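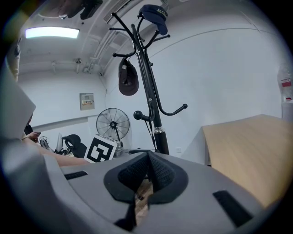

Coat stand with two hats, white-walled room, first section of the gallery.

The Plomell Collection of Everyday Furnishings
Gallery: Stands, Hooks and Places for Hats

The Plomell Collection records the ordinary furnishings of shared buildings: the items which are bought without ceremony, used daily and seldom written about. The collection is maintained by Foveo, which also publishes the printed handlist, and is open to students, designers and members of the public by arrangement. The catalogue at present holds 2,754 entries, of which the greater number concern seating and storage.

This page is given over to the coat stand. It opens with the gallery picture and its notes, and continues with the descriptive terms used in the catalogue, guidance on the placing and care of stands, and information for those who wish to consult the collection or offer material to it.

NOTES TO THE PICTURE

The stand
The stand is of black metal and has a tall central pole. Curved hooks branch from it at several heights, each finished with a round ball tip. Catalogued under Stands, Free-standing, Metal.

The upper arms
Thin curved arms fan out near the top. Readers comparing types should consult the entry "Crown" in the terms below.

The lower arms
One arm extends to the left and another curves to the right, both ending in a ball knob. Lower arms of this kind are listed separately in the catalogue, as they are absent from many simpler patterns.

The foot of the pole
A silver metal collar sits near the floor, above a black base section. Collars are recorded wherever they differ in colour from the pole.

Navy blue baseball cap
On the highest hook. There is a small light-coloured logo on the crown of the cap.

Dark grey bucket-style cap
Lower down, on the left side of the stand, with a small light tag on its side. A thin dark cord also hangs along the pole.

The room
Pipes and conduits run exposed across a white ceiling, with a slatted air vent and a fluorescent light. A small beige electrical panel box is mounted on the back wall, and there is a white power outlet low on the wall beside the base of the stand. The floor is of light brown wood. Cross-referenced under Interiors, Services Exposed.

TERMS USED IN THE CATALOGUE

Pole. The upright member. Poles are described by colour and material and, where the stand has been examined by hand, by the number of sections from which they are assembled.

Crown. The uppermost group of arms or hooks. Hats are commonly kept here, where they are clear of the shoulders of coats.

Arm. Any member projecting from the pole on which an article may be hung. The word "hook" is used where the member is clearly curved to retain the article, and both words may appear in a single entry.

Ball tip. A rounded end to an arm or hook. A ball tip spreads the weight of a garment and is kinder to linings and hat bands than a bare end. Earlier entries use "ball knob", and the two terms may be taken as equivalent.

Collar. A ring or short sleeve fitted around the pole.

Base. Everything on which the pole stands. Weighted discs, crossed feet and tripods are all entered under this heading, with the form given where it can be established.

THE PLACING OF STANDS

Enquiries are often received about the best position for a coat stand in a workroom or meeting room. The following points are taken from the Joshi leaflet on shared rooms, which was revised in June and remains available in print.

A stand should be near the door by which people enter, but should not narrow the way through it. A clearance of 30 centimetres between the longest arm and the nearest wall allows a heavy coat to hang freely.

Electrical panels and switches must remain within easy reach at all times. Power outlets behind or beside a stand should be checked whenever the stand is moved, and long garments should not be allowed to rest against a plug in use.

Coats ought to be distributed evenly around the pole. Loading one side only is the most frequent cause of a stand falling, particularly where the base is narrow. Bags are better placed on the lower arms.

Umbrellas should be given a separate holder with a tray.

CARE AND CLEANING

Painted metal may be wiped with a soft, slightly damp cloth and dried at once. Abrasive creams dull the finish and should be avoided. Joints between arm and pole should be tightened by hand at the start of each season; a spanner is needed only where the maker has supplied a bolt.

Caps and soft hats may be hung from a ball tip for long periods without harm. Straw and stiffened felt hats are better kept on a shelf or in a box, where the crown is supported from within.

Articles left on stands in shared rooms should be dealt with under the lost property rules of the building. It is usual to allow 9 weeks before disposal.

CONSULTING THE COLLECTION

The reading room is on the ground floor of Horkix House and opens at 9 a.m. Visitors are asked to write in advance, giving the catalogue headings they wish to see. Trade catalogues, assembly sheets and room plans may be consulted at the table; larger items are kept in the store and are brought up on request.

Copies may be ordered for private study. Requests to reproduce material in a publication should state the title, the publisher and the size at which the picture is to appear. A fee may be charged for commercial use.

OFFERING MATERIAL

Foveo is pleased to consider pictures of stands, wall hooks, hat shelves and umbrella holders in ordinary use. Rooms need not be tidied beforehand. Contributors are asked to supply a short note of the type of building and the use of the room, together with any maker's label found on the underside of the base.

Original assembly instructions are especially welcome, as are pages from office supply catalogues. The collection is unable to accept furniture itself at present, owing to the space available in the store.

Related galleries: Wall Hooks and Rails; Umbrella Holders; Lockers and Pigeonholes; Interiors, Services Exposed.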